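Speaker notes: The Top of the Table
Bodon lunchtime talks, Tuesday slot, Stesemgate workshop
Running time 13 minutes if I don't do the story about the sofa. Do not do the story about the sofa.

SLIDE 1. Title

Wait for the people with soup to sit down.

Good afternoon. I was asked to speak on the subject of my choice, and I chose mats. I understand that the other talks this month are on leadership. You can still catch the repeat of one of those in July.

I mean the mat you put on a work table. The floor kind has had plenty of attention, and the bath kind I leave to other speakers. (Pause. Somebody may laugh. Carry on either way.)

SLIDE 2. A short history of my own table

I bought a white table. I'd like that to stand as a confession. I'd seen one in a catalog with a single lemon on it and thought, yes, that's how I will live.

Within a week it had a coffee ring, a pen line, and a scratch in the shape of Florida. I own one screwdriver that rolls, and it found every slope on that table, including the ones the manufacturer would say aren't there.

So I went to Flukcombe, the shop and not the village, and asked for something to put over the table. They sold me a desk pad for 4 dollars. It was the size of a magazine. I spent a month working very neatly in one corner of my life.

Click.

SLIDE 3. Size

The first real point, so slow down.

Buy bigger than you think. The small pad protects the place where you intend to make a mess, and that has never once been the place. Screws travel. Glue has ambitions.

What you want is a mat that covers most of the table and leaves a border. The border matters more than you'd guess. It gives you somewhere to rest a mug that is officially off the work. It lets you lift a corner without breaking a nail. And if you bolt or clamp anything to the edge of the table, you want it biting on the table itself. Clamp through a mat and you'll be tightening it again after lunch.

The border doesn't have to be even. Mine is wide on one side and mean on the other three, and I've stopped apologizing to visitors about it.

SLIDE 4. Full-screen photo, no bullets

Let them look for a bit. Drink water.

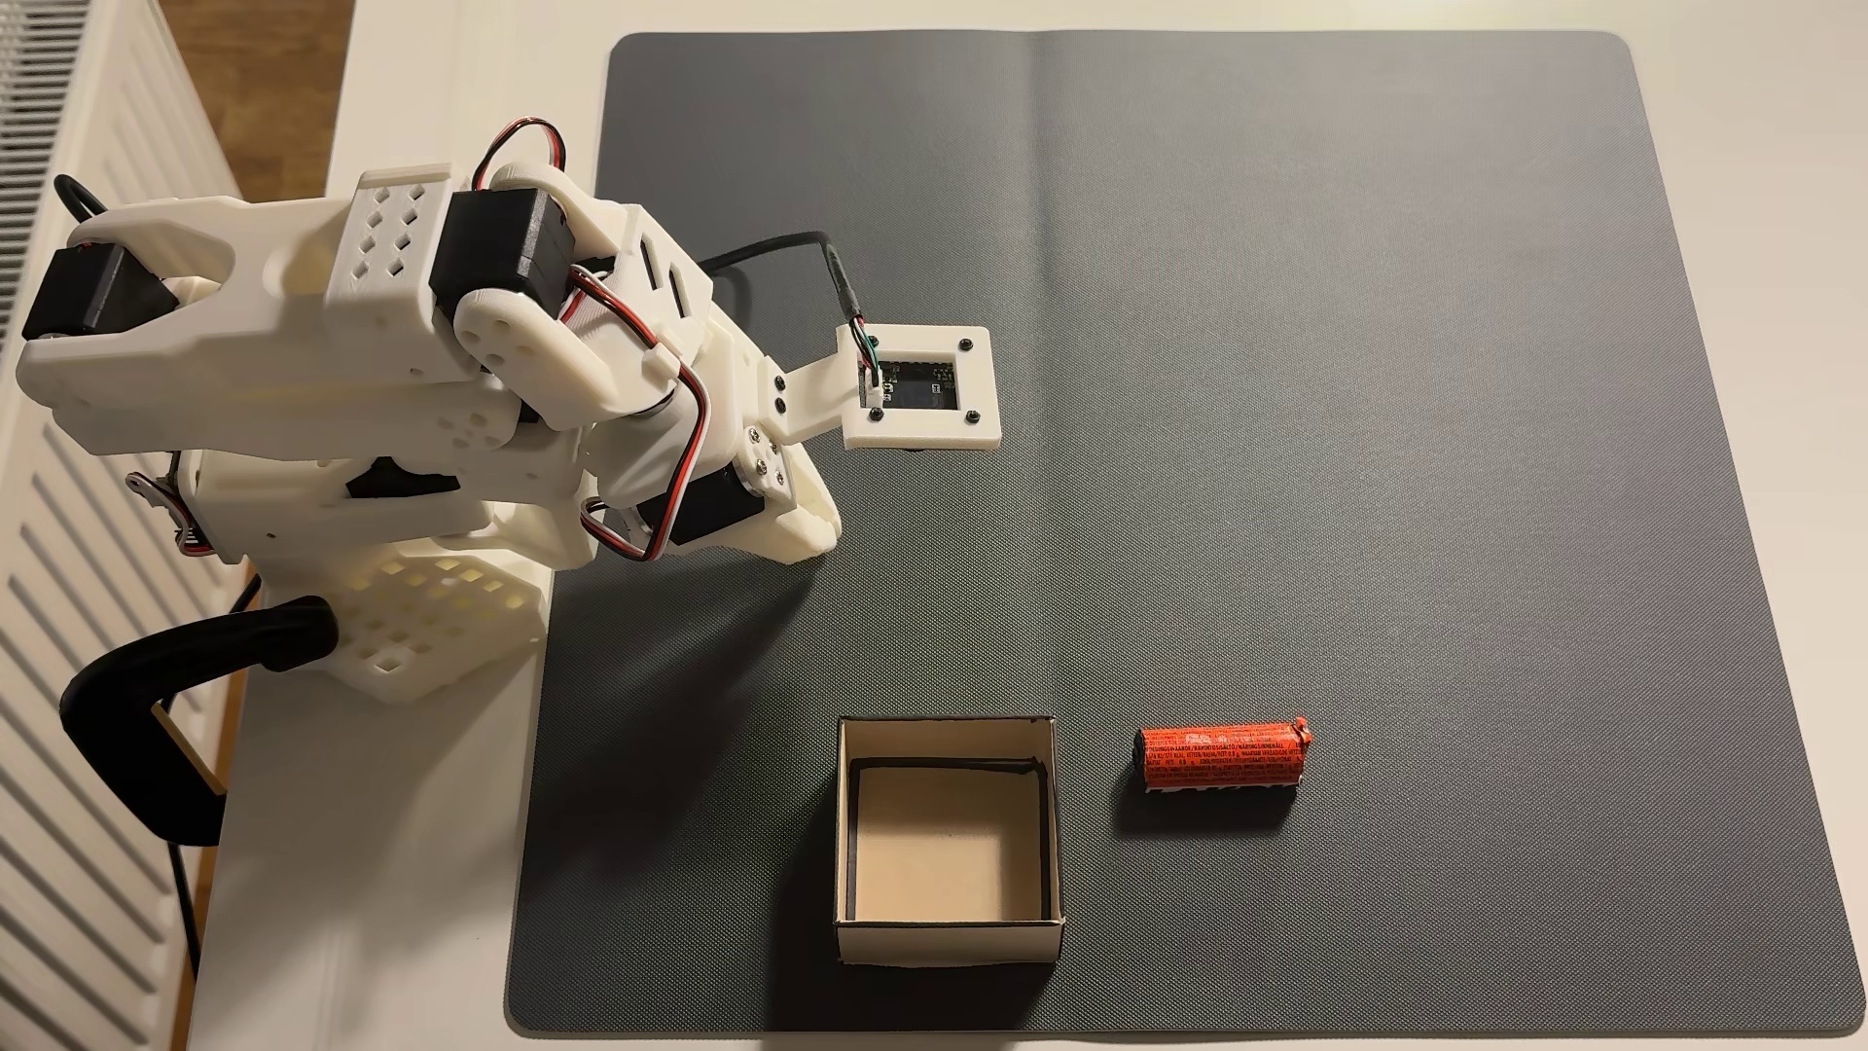 Slide 4. Dark gray mat on a white table, wide border at left, crease down the center.

Point at the left side first. Widest strip of table, and that's the side where the arm stands. Then the corners, which are rounded. Square corners curl and catch a sleeve, and then everything you've lined up goes on a trip.

Then the crease. Everyone in this room has already seen the crease. Give them a moment with it.

SLIDE 5. The crease

There's a faint one running down the center from the top edge, and a softer one across the upper half. They're fold lines, and I take them personally.

Ndung'u, our supplier in those days, shipped mats folded. You'd open the box and there would be your beautiful flat surface, folded like a road map. I have tried the following on folded mats:

Books on top, 5 days. Some improvement. Couldn't find my books.
Rolling it backward overnight. Now it had a curl as well as a crease.
A hair dryer on low. Pretty good. Smelled like a school bus.
Leaving it alone and complaining. Slow, but very little effort.

If you only remember one thing from today, ask whether the mat comes rolled. Ask before you pay. They'll say "it relaxes." So do I, and I still have lines.

Does a crease matter? For most jobs, no. A soft one you can ignore. A sharp one will stop a ball bearing or steer a pencil, and if you measure across it you'll be off by a hair and blame the ruler.

SLIDE 6. Color and surface

Dark gray. I resisted this for years because I thought it would be gloomy. But put a white part on a white table and you may as well have thrown it in the snow. On dark gray, white plastic jumps right out at you.

The catch is black screws. A small black screw dropped on a dark gray mat has gone to live somewhere else. Keep a pale saucer nearby. Mine has 300 screws in it and I need none of them.

Fine texture is good. Things stay where they're put. A shiny mat is a table again, with extra steps. A very rough one holds crumbs, and you'll be picking sandwich out of it until you retire.

SLIDE 7. Cleaning

Skip if running late. If not: shake it outside, wipe with a damp cloth, leave it flat. Do not hang it over a chair. I hung mine over a chair and now it remembers the chair.

SLIDE 8. Questions

Likely ones:

"Can I use a yoga mat?" You can. It'll be squashy, and your pen will go through the paper.
"Can I cut on it?" Only if it was sold for cutting. Look at the label before you look at the knife.
"What happened to the white table?" Still have it. I see a little of it around the edges.

If there are no questions, there's time for the sofa story after all. Check the clock first. They need the room back for leadership.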